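Section 3. Setting Up the Buler Nutrition Scale

Complete this section before weighing food for the first time. The scale pairs with the Vurnance app, which stores food entries and calculates carbohydrate per portion.

3.1 Preparing the scale

1. Remove the film from the weighing plate and pull the battery tab.
2. Set the scale on a firm, level surface away from the stove.
3. Press and hold POWER until the display shows 0 g.
4. Select grams or ounces with the UNIT key. The app records grams only and converts ounces automatically.

Note: If the display shows a dash, the scale is not level. Adjust the feet and press ZERO.

3.2 Pairing with the app

1. Open Vurnance and select Devices, then Add Scale.
2. Enter code 593 when prompted.
3. Wait up to 18 seconds for the confirmation tone.
4. Create a profile for each member of the household. Profiles for children must be set up by a parent or guardian.

Caution: Do not base insulin doses on scale readings alone. Follow the plan provided by your care team.

3.3 Weighing a portion

1. Place an empty bowl or plate on the scale and press ZERO.
2. Add the food. Wait for the reading to settle.
3. Choose the food in the app and press Save.
4. For mixed dishes, press ZERO between ingredients and save each one separately.

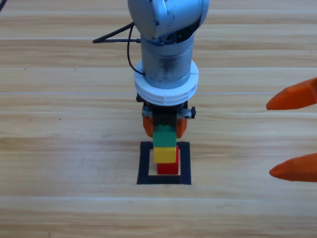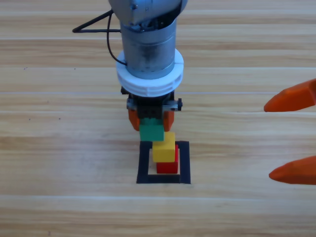
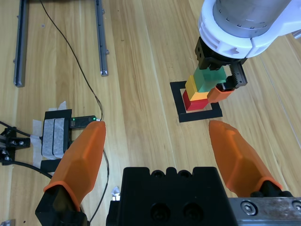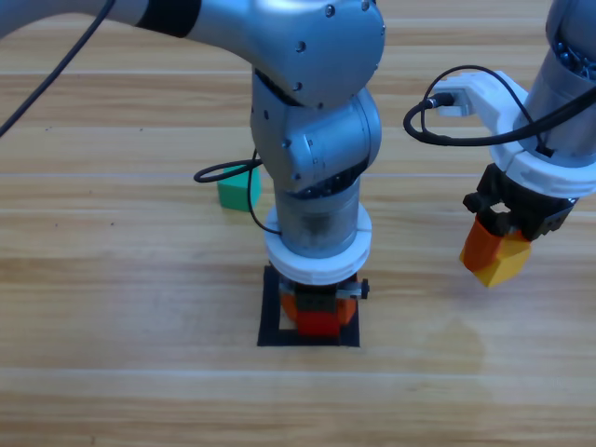 The scale should be kept in one place once it has been zeroed, and any move — even to the other end of a counter — requires the ZERO step to be repeated. Soft or padded surfaces, including placemats and folded towels, will affect the reading. A wooden tabletop, as seen in all four pictures, is suitable provided that it does not rock. Wipe the weighing plate with a damp cloth after use and do not immerse it.

3.4 Automatic shutoff

The scale turns off after five minutes without use. Unsaved readings are lost. Replacement feet and batteries may be ordered from Wekuvov Customer Service.

Revised 23 Jun 2021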